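Speaker notes – "Asking people things: what we learned from two bad questionnaires"
Posted 24/10/2022 for those who asked for them after the session in Dravingate

Slide 1. Title
Say hello. Say which room this is, as at the last one of these I spoke for several minutes to people who had come for the tax workshop. They were very polite about it.

Slide 2. What we do
Dromulico makes survey forms for small businesses. You write the questions, we send them out, and the answers come back in a chart you can show to your boss. Do not linger on the chart. Everyone has seen a chart.

Slide 3. The first bad questionnaire
Client: Pladatora, which sells kitchen goods by mail. They wanted to know why people weren't coming back for a second order. We sent out 200 invitations and a form that took longer to fill in than the order itself. Pause for the laugh. If there is no laugh, keep going.

The opening question was "How satisfied are you with the overall quality of our service and products?" Read it aloud, slowly. Ask the room what a person should answer if the kettle was fine and the delivery was late. Most people pick the middle box and go and do something else with their evening. The chart then had a large bar in the middle, and we had a meeting about the bar.

Slide 4. What we changed
Split the double question. One line for the product, one for the delivery. Moved age and zip code to the end, where people will forgive them. Cut the question asking customers to rank nine features in order, which I wrote, and which I still think was a lovely question. Put in a single open box: "What nearly stopped you from ordering?" The open box gave us more to work with than the rest of the form.

Slide 5. Kitchen counter
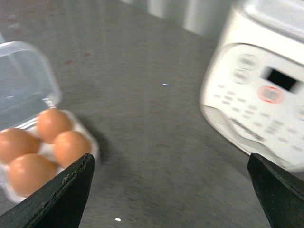
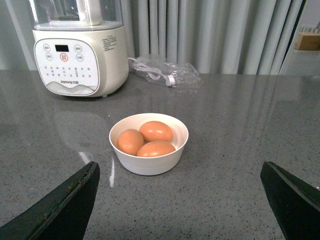

Slide 6. The second bad questionnaire
This one was ours. We ran it at the Buenaventura trade show on tablets, offline, since the hall had the kind of wifi that exists mainly as a sign on the wall. Offline mode worked well. The form did not. We had made every question required, including "Job title," and we collected a great many people whose job title is "x."

Mention the sync. Tablets held the answers until we got back to the hotel, then sent them all at once. We ended up with 202 responses, 2 of which were me testing the thing with my thumb. Take your own tests out before you show anyone the results. I found mine on the big screen, with the comment "asdf hello."

Slide 7. Rules we now stick to, more or less
Ask one thing per question.
Keep it short enough to finish standing up.
Make a question required only if you would throw out the whole response without it.
Give people a way to say "doesn't apply to me."
Try it on 3 people outside your office and watch them do it – keep your hands in your pockets and don't help.

(If running late, skip straight to slide 9. I have been running late since slide 3.)

Slide 8. Reminders
One reminder is fine. A second is tolerated. After that you are learning about a different group, namely people who answer surveys to make them stop. Change the subject line in the reminder, and leave out "We miss you." They bought a colander.

Slide 9. Questions
Somebody will ask about prize draws. Answer: they bring in more replies and a fair number of people who have never heard of you. Somebody will ask whether five points are better than seven. Answer: pick one and keep it the same all year, or you can't compare anything with anything.

There is a feedback form for this talk by the door. It has four questions, all optional, and pens are on the table next to it. Please return the pens.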